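We bought the mint-green breakfast station as a prop for collecting demonstrations. After 18 sessions it's a decent buy. The pot handle gives the wrist camera a clear landmark, and the lid knob is easy to grip. The chrome griddle handle is shiny, and 2 of our early Brolum runs had to be relabeled for glare. I'd also like a heavier base. Four stars out of 5.

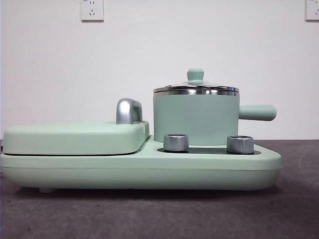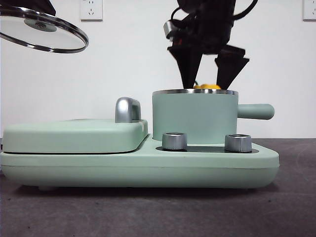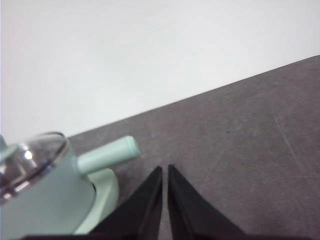 *Breakfast station on the gray tabletop. The second and third show the gripper at the pot. Y. Okabe*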